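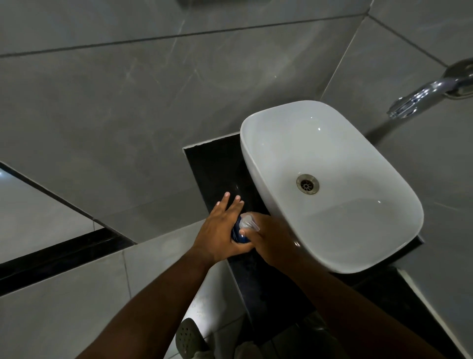
December, notebook, second coffee. Finally got the rule-cutting register to load in one piece! 2416 instruments, straight from the Wenitz archive dump, and the join on repeal dates held up first go. I've been wanting this table for ages. One thing for whoever codes the plumbing and fixtures batch: the old schedule lumps every basin together, but a vessel sink sitting up on a ledge with the faucet coming out of the wall falls under a different clause from a drop-in, so please give it its own row. Same goes for the drain fittings.

Now the fun bit. The government's line is 2 rules out for each one in, and 248 of the "repeals" turn out to be expired notices that had no force anyway. Take those out and the ratio looks very different. I ran it again with Magyar's weighting (by who pays the cost, firm or household) and the picture got more lopsided, with the Brendus sector doing nicely out of it. Lovely clean result, needs checking.

Still open:
21 records with no sponsoring department. Try the gazette index.
Wemuvby labour standards file is a scan, some pages sideways. Re-OCR before coding.
Is a merged regulation one removal or none? I coded it as none. Happy to argue!

Re-run overnight with the notices dropped, plot by department in the morning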